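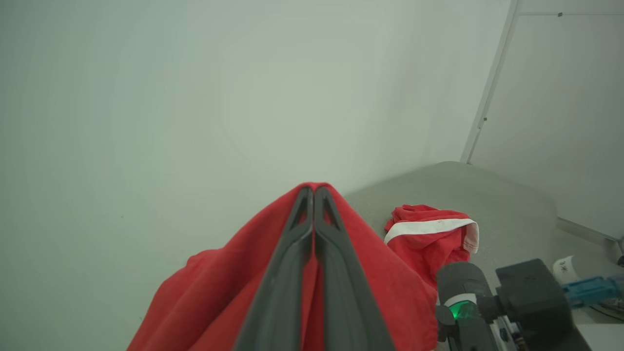
4.2 Comparison of finger designs on garment picking

The second set of trials compared two finger designs on the same arm and with the same controller. The first, which we call the Astov finger, is a flat plate with a rubber pad. The second, the Vindik finger, is longer and has a hollowed, ribbed channel along its inner side. Both mount to the same two-finger gripper body and open to the same width, so no change was made to the motion planner between runs. Only the closing force limit was set separately for each design, using the procedure in Section 3.4.

Cloth is a hard case for a parallel gripper. A rigid part can be held by its sides, but a shirt lying on a table offers only folds, and the height and direction of those folds change every time the pile is touched. In early tests the flat plate often closed on the top of a fold and slid off as the arm rose. We wanted to know if a channeled finger would keep hold of a fold that had been caught only near the tip.

Each trial began with garments dropped on the table from a fixed height. The policy chose a grasp point from the wrist camera view, lowered the gripper, closed it, and lifted. A trial was scored as a success if one garment, and only one, was held clear of the table for 9 seconds. Lifting two garments together was scored as a separate kind of failure, since a folding routine further down the line can't recover from it. We ran 100 trials per finger design, alternating between designs in blocks to spread out any drift in the camera calibration.

Figure 6. Wrist camera view with red cloth pinched at the fingertips and a second red garment, with a white band, crumpled on the table to the right. Part of the second arm is visible at lower right.

Same-color garments were included on purpose. When one red item lies against another, as in Figure 6, the border between them is weak in the color image, and the segmentation step tends to merge the two into one region. White bands and linings help where they happen to face up. The grasp planner was not given any label for these features – it used only the region outline and the estimated height of the cloth.

The Vindik finger failed to meet the success criterion in 23 trials. The Astov finger failed more often, mostly through slips early in the lift. Double picks didn't follow the same pattern. They were slightly more common with the Vindik finger, and they came mainly from same-color pairs. Our reading is that the longer finger reaches deeper into the pile and sometimes catches a layer of the garment underneath. Reducing the approach depth removed part of this effect but brought back some of the slips, and we did not find one setting that was best for both.

The second arm was kept in its rest pose for all trials in this section. It is used in Section 5, where it takes a free corner of the lifted garment.

The policy was trained on 2,210 demonstrations collected by teleoperation in the Brullby lab, all of them with the Astov finger. This may put the Vindik finger at a small disadvantage, and the results for it should be read with that in mind. A smaller set of demonstrations with the Vindik finger was recorded in November by Duyên Mai and is used for the retraining test in Section 4.3 – the test garments were left out of that set.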